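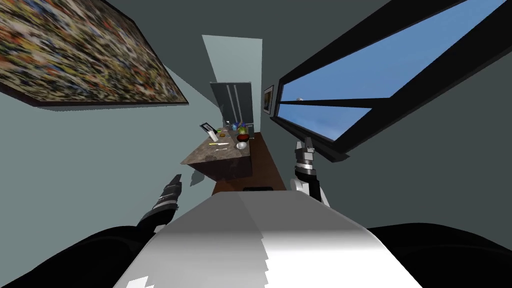 Both grippers open in the simulated kitchen, with a bench full of things still to put away.

244 shares | 100 comments

My kitchen bench has not been clear since roughly the last federal election. I mention this so you know where my sympathies lie. When a small outfit called Kurum offered to show me how its robot was getting on with housework, I said yes before I'd finished reading the email, and then I went and moved a cereal box so I could put my laptop down.

The kitchen Kurum has been working in doesn't exist, at least not in the sense that you could make a cuppa in it. It's a simulation, all software, and so is the robot. You look out over its dark shoulders as if you were riding on its neck, which took me a minute to get used to (I kept tilting my head). There's a fridge at the far end, a huge splattery painting on one wall that I would quite like to own, and a stone-topped island with bowls and fruit on it.

The job is called "reset the bench". Fruit goes in the red bowl, utensils go together at one end, the bottles get lined up at the back, and nothing goes on the floor. My nine-year-old could do it in two minutes, if you paid him. Kurum's software has had 513 goes at it under the current settings and finished 100 of them cleanly.

I thought that was dreadful. The engineers thought it was terrific! A year ago, they told me, they weren't bothering to write the number down.

The trouble is mostly the flat stuff. Round things are forgiving, because a two-fingered hand that comes in a bit skewiff will still close on an apple. A utensil lying on a stone benchtop is another matter. You and I slide it to the edge with one finger and pinch it as it tips over, and we've been doing that since we were about three without a thought. The robot has to be taught that the edge is useful in the first place, and then that the edge is also where things fall off. I watched a replay in which it chased a spoon the full length of the bench, very politely, before the spoon went over the side.

And then there's the bowl problem. Put a shiny bowl next to a dull one and the software gets a bit odd about how far away the shiny one is. I asked if they could just make all the bowls dull. They said they'd tried that, and it got very good at dull bowls. 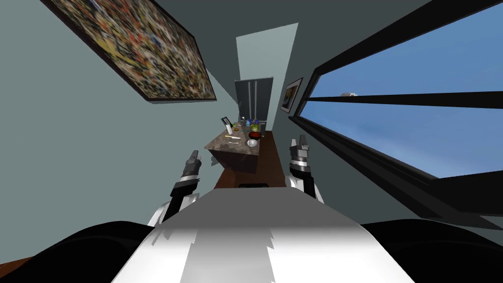

The island again, red bowl and small white metallic bowl among the clutter.

I rang around after that, feeling I ought to be fair. Tạ, which makes arms for packing benches, has the opposite attitude to mess: get rid of it first. Its machines work in places where every carton arrives the same way up, and they're brilliant, and they'd be useless at my place by breakfast. The company's demonstration line at Tratthorpe fills and tapes boxes for a tea wholesaler, and I stood there with a hairnet on for most of an afternoon in October, completely mesmerised. Somebody had left a jumper on the infeed. The whole line stopped and waited for a human to come and pick it up.

That jumper has stayed with me. Picking up one jumper is about the most ordinary chore there is, and I do it maybe a dozen times a day, usually while talking.

Prarport sits somewhere in the middle. It's a trial laundry room at the back of a block of serviced flats, where a machine folds towels, only towels, and only if they've been dropped in the tray by a person. The staff like it well enough. They've also learnt to put the hand towels aside and do them by hand, as it's quicker than fixing what comes out. I folded a stack alongside it for a laugh and beat it easily, then got bored, and of course it didn't.

So, can they do chores yet? Some of them, sort of, if you've done the fiddly half already. Kurum reckons a real kitchen is the next step and wouldn't be drawn on a date, and I liked them more for that. I offered mine. They asked for a photo of the bench first and I sent one through, cereal box and all.

I'm yet to hear back.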